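A working method for checking a news claim that one government has given another an ultimatum, threatened force or "drawn a red line". It suits students, local reporters and anyone who keeps a file on a dispute between states. Allow an evening for the first attempt. Later ones go faster.

## Before you start

You need the article, a notes file, and access to the published statements of both governments. A translation tool is useful if you don't read both languages, but treat its output as a draft. The examples use a border dispute between Plivetti and Morberg, with Lader as the mediating state.

## Step 1: Separate the claim from the comment

Copy the headline and the first 250 words into your notes. Mark each sentence as one of these:

- **F** for a statement of fact that could be checked
- **A** for a statement attributed to someone
- **C** for the writer's own view

A headline reading "Morberg issues ultimatum over river crossing" looks like F. In the body it often turns into A ("in what analysts called an ultimatum") or C. Write down which.

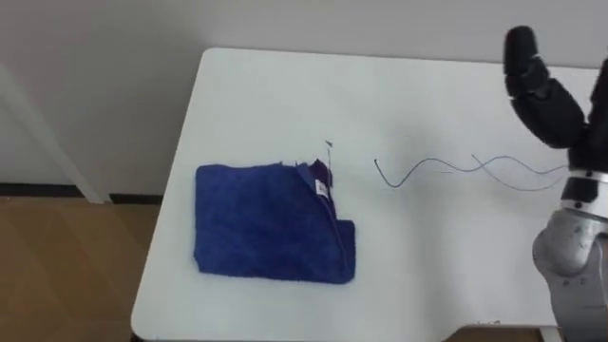 A comment from Hutchins objects that columnists are paid to have opinions and that marking them C is unfair to them. The mark carries no judgement. It records that the sentence can't be confirmed from a primary document, and a C sentence may still be right.

## Step 2: Find the original statement

Work backwards through the chain of reports. Agency copy usually names the occasion: a press conference, a letter, an interview, a speech to parliament. Go to the ministry's own site and look for a transcript. Save a copy, as transcripts are sometimes edited afterwards. If two versions exist, keep both and note the time each was saved.

If there's no transcript, look for a recording. If there's no recording, the claim stays marked A and you stop here until one appears.

## Step 3: Test the wording

An ultimatum in the diplomatic sense has 3 parts:

1. a demand
2. a deadline
3. a stated consequence

Quote the exact words for each. Where a part is missing, write "absent". In the April exchange between Morberg and Plivetti, the demand was plain (withdraw the customs posts) and the consequence was hinted at ("we reserve the right to respond"). The deadline was absent. That makes it a demand with a warning attached, and the file entry should say so.

Watch the verbs. "Will", "may", "could be forced to" and "does not rule out" are four different strengths and are often flattened into one by the second report.
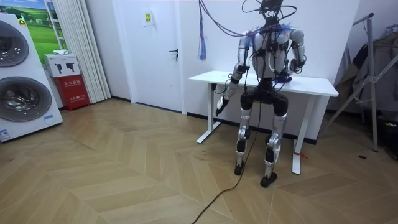
What if the deadline was given privately and only reported later by unnamed officials?

Record it as A, name the outlet, and leave the deadline field marked "reported, unconfirmed". Change the field only when one of the two governments confirms it in public.

## Step 4: Check the military part separately

Reports of troops at a border tend to travel with the ultimatum story and borrow its authority. Open a second entry for them. For each figure, note:

| Field | What to enter |
|---|---|
| Source | Who gave the number |
| Unit | Troops, battalions, vehicles |
| Area | Distance from the border, if stated |
| Baseline | What is normally stationed there |

The baseline is the field most often left blank. Plivetti's ministry reported 11 battalions near the crossing and gave no usual strength, so the figure can't show a build-up by itself. Morberg described the same units as a yearly exercise. Enter both accounts, each against its own source.

## Step 5: Read the reply

Find the response of the government that was addressed, then the mediator's. Lader's note of the same month called the exchange "a difference over procedure", wording that neither side adopted. Compare replies with the demand line by line. A point left unanswered is worth logging, but don't treat it as a refusal.
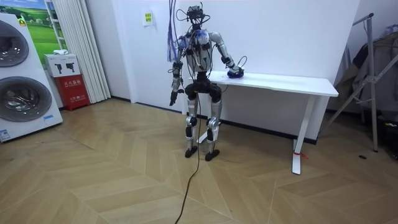
How long should an entry stay open?

Keep it open for up to 20 days after the last official statement. Then close it with the marks as they stand, and reopen it if a new document is released.

## Step 6: Write the summary line

One sentence, in this order: who, to whom, what was demanded, by when, or else what. Use "absent" where needed. Put the source reference straight after it.

> Morberg to Plivetti: withdraw customs posts; deadline absent; consequence unspecified. Ministry transcript, saved 16:40.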